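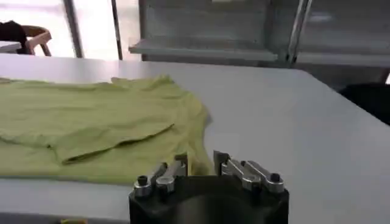 Yellow-green cloth, fold and all.

I have dyed my first T-shirt with weld and I can't stop grinning about it! Nazanin Bakhtiari lent me her dye book in March and I've been boiling leaves ever since - the kitchen smells like a wet hedge. You want 600 grams of fresh plant for a couple of shirts, chopped small, and the pot kept at 65 degrees. I let mine get too hot the first time and ended up with a sad beige pillowcase.

The alum soak matters more than I'd thought. I gave it 2 hours, then left the cloth in the dye overnight, and by six in the morning I was down there in my dressing gown, peering in.

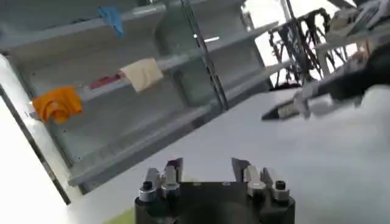
White table, with a bit of pale green in the corner.

Next up is madder, if the roots ever arrive. I've got wool waiting, and a linen apron - and I really, really want a proper brick red!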